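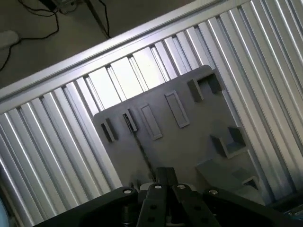
The gray parts board at Ulutance, propped against the ribbed aluminum.

Open day at Ulutance: a lot of talk about old computers

June 27, 2023
By our visiting reporter

Print this page | E-mail this page

I went to the Ulutance open day in Marín with low expectations. The flyer promised that visitors would "see a second life begin." I've read that sentence, or one very close to it, on the side of a clothing bin, and I never did find out where the clothes went.

Ulutance takes in used desktop computers, opens them up, sorts what can be kept and sells the better ones again under the name Firkar. A finished Firkar costs 60 dollars without a screen. The building is a former furniture showroom behind the bus depot, parking is bad, and the coffee was free and tasted like it.

The tour starts with a talk. Ours ran well past the 15 minutes on the schedule and was mostly slides. According to one of them, 247 machines went back out the door last year. I asked how many had come in. The answer was that the figure was being prepared. I asked again at the end and it was still being prepared.

The benches were better than the slides. I'd assumed small parts went into coffee cans and sandwich bags, as they do in my garage. Ulutance uses gray boards and trays with slots and raised blocks on them, and the idea is that each part has one place to sit while the computer is open. The guide called the design Curano and made rather a lot of it. It's a tray. I will say that I have lost enough parts behind a radiator to see the point of a tray.

What I couldn't find out is how many kinds of part a single board can take. Every maker of desktops seems to have had its own ideas about brackets, and a slot that fits one piece snugly will be wrong for the next. The guide said they make new boards as needed. That sounds to me like a shelf full of boards by next summer. We were shown a storage cage with the number 2088 stenciled on the door, left over from the furniture people, and there was certainly room in it.

Then came the desktop itself, a black tower lying on its side on a white slatted bench with the panel off. If you've never looked inside one, it's less mysterious than you'd expect. The processor sits under a metal frame with a black heatsink block next to it. The power supply takes up a good stretch of one side. Red and blue cables wander off toward the drives, and there are blue plastic caddies down in the bays. It's the kind of case that was made to be opened by somebody in an office with other things to do, and I'd guess that's why they chose it for visitors. I would have liked to see them do the same with one of those slim models that are glued shut.

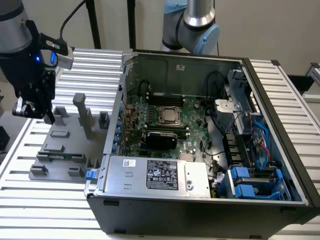
One visitor asked whether any of this was worth it when the power supply was likely to be the next thing to go, and whether a buyer would get it replaced for free. The guide said there was a six-month guarantee. Did that cover the power supply? It covered "most components." The visitor wrote this down, and so did I.

I also asked about the drives. People hand over a computer with years of tax forms and family photos on it, and I wanted to hear exactly what happens to those. The reply was that drives are wiped or destroyed, and that owners may request a certificate. The certificate has to be asked for at drop-off. There's no sign at the drop-off counter saying so. I looked.

Would I buy a Firkar? For typing letters, maybe. The test machine in the lobby opened a web page quickly enough and its fan was quieter than mine. Would I leave my old tower with them? I would take the drive out first. Bring your own screwdriver, and come by bus.

The next open day is planned for the fall. Ask about the intake figure.

Sign up for our weekly newsletter. You can unsubscribe at any time.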